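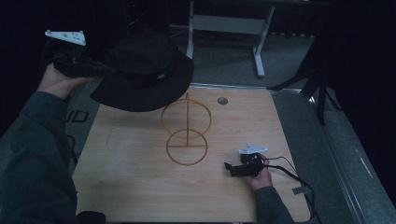 Mostberg Cotton Bucket Hat

A soft, wide-brimmed hat for everyday sun. The Mostberg is cut from washed cotton twill, with a band around the base of the crown and a brim that folds in any direction. It packs flat into a coat pocket or the side of a bag.

Item no. 601
Colors: black, sand, olive
Sizes: S/M, L/XL
Weight: 150 g

Fabric and make

The outer is a 245 gsm cotton twill from the Mạc mill, washed before cutting so the hat won't shrink much at home. The lining is a lighter cotton in the same color. Seams inside the crown are taped. There is no wire or plastic in the brim - it is held by rows of stitching only, and it will get softer with wear.

Ngân Từ drew the pattern for our first run and has changed it once. In January the crown was made slightly deeper after customers with thick hair told us the old one rode up. All stock we ship now is the deeper version.

Choosing a size

Measure around your head just above the ears. If you fall between sizes, take the larger one. The L/XL has a drawcord under the inner band, which can be removed by pulling it out through the eyelet at the back. The S/M has no cord.

If you already own a Zasto cap from us, order the same size.

Care

Hand wash in cool water with mild soap. Reshape the brim while damp and dry it on a flat surface out of direct sun. Do not tumble dry. Black may bleed a little in the first wash, so keep it away from light clothes.

A warm iron is fine on the brim. Use a folded towel inside the crown if you want to press that too.

Shipping and returns

Orders leave our Bivon warehouse within two working days. Unworn hats can be returned or exchanged within 14 days of delivery. Please leave the tag on - hats without a tag can be exchanged for another size but not refunded.

Shop and team orders are handled by Uyên Chu. Write to her through the contact form and include the item number, colors and sizes.

Goes with

Zasto Five-Panel Cap
Mostberg Rain Hat
Cotton Hat Bag, Small

Page updated 11 May 2020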